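2월 공용 작업실 안전 점검표 (코멘트 있음)

Allel 2층 작업실, 수요일 오전 점검분입니다. 이번 달도 제가 돌았어요. 지난달 표가 너무 딱딱해서 안 읽힌다는 얘기를 들었으니 이번에는 코멘트를 좀 길게 답니다. 잔소리 같아도 끝까지 봐 주세요!

1. 출입문과 통로
출입문 개폐: 양호
통로 폭 800mm 확보: 조치 필요
창가 쪽은 괜찮은데 선반 앞이 또 좁아졌어요. Daher에서 온 종이 상자가 통로까지 나와 있더라고요. 제가 두 개는 안으로 밀어 넣었고 나머지는 무거워서 못 옮겼습니다. 금요일 전까지만 치워 주시면 돼요.

2. 소화기
위치 표시: 양호
압력 게이지: 양호 (바늘 초록색)
안전핀과 봉인: 양호
문 옆 소화기에 누가 앞치마를 걸어 놨던데, 거기는 옷걸이가 아니에요 ㅠㅠ

3. 전기
멀티탭 문어발: 양호
전선 피복: 조치 필요
구석 스탠드 전선이 꺾인 자리가 하얗게 떴어요. 일단 플러그 뽑고 "사용 금지" 붙여 뒀습니다. 버릴지 고칠지는 Erkance 수리 창구에 물어보고 알려 드릴게요. 그때까지 꽂지 마세요, 정말로요.

4. 작업대
상판 흔들림: 양호
모서리 보호대: 8번 작업대 한 군데 들뜸
보호대는 양면테이프로 다시 붙였는데 오래 갈 것 같지는 않아요. 또 떨어지면 저한테 말씀해 주세요.

5. 화이트보드
프레임 휨이나 벌어짐: 양호
모서리 캡: 보이는 위쪽 두 개 양호
판 표면: 얼룩 있음, 닦기
글씨 지우기: 미완료
보드는 하얀 상판 위에 눕혀 놓고 봤어요. 모서리 캡이 빠지면 알루미늄 끝에 손을 베이기 쉬워서 저는 이걸 제일 먼저 봅니다. 위쪽 캡은 둘 다 제자리에 있고, 판에는 검은 마커로 쓴 A, B, C가 그대로 남아 있습니다. 가운데 희끗희끗한 회색 자국은 마른 천으로 안 되면 Clememach 세정액을 조금만 묻혀서 닦아 주세요. 많이 뿌리면 프레임 안쪽으로 스며들어요. 초록색 동그란 자석은 왼쪽 위에 붙은 채로 두셔도 됩니다.
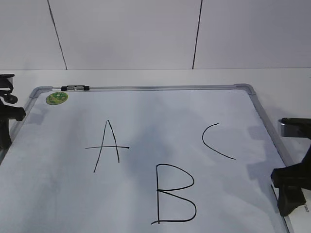
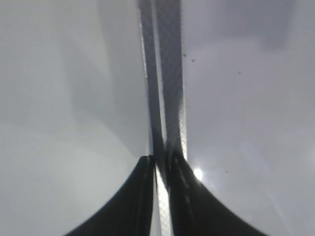 보드를 다시 세울 때는 꼭 두 분이서 해 주세요. 혼자 들면 아래쪽이 미끄러지면서 발등으로 오거든요(제가 작년에 한번 당해 봐서 압니다). 세운 다음에는 받침 고정 나사를 끝까지 조이고, 윗변을 살짝 밀어서 흔들리는지 봐 주시고요.

6. 마커와 세정용품
뚜껑 닫힘: 대체로 양호
세정액 보관: 조치 필요
세정액 병이 창틀에 올라가 있었어요. 햇빛 드는 자리라 선반 맨 아래 칸으로 옮겼습니다. 안 나오는 마커는 다시 통에 꽂지 말고 그냥 버려 주세요, 제발!

7. 구급함
밴드, 거즈: 양호
소독솜: 부족
소독솜은 이번 주에 주문 넣을게요. 쓰신 분은 구급함 안쪽 종이에 날짜만 적어 주세요. 이름은 안 적으셔도 돼요.

8. 환기와 온도
창문 잠금장치: 양호
실내 온도: 19도
저는 좀 추웠는데 움직이면서 일하기에는 괜찮은 것 같아요. 추우시면 온풍기 대신 벽 조절기로 올려 주세요.

조치 필요 항목은 통로 상자, 스탠드 전선, 세정액 자리인데 세정액은 끝났고 앞의 두 개가 남았어요. 처리하신 분은 문 옆 종이 점검표에 동그라미 쳐 주세요. 다음 점검도 수요일 오전에 돕니다.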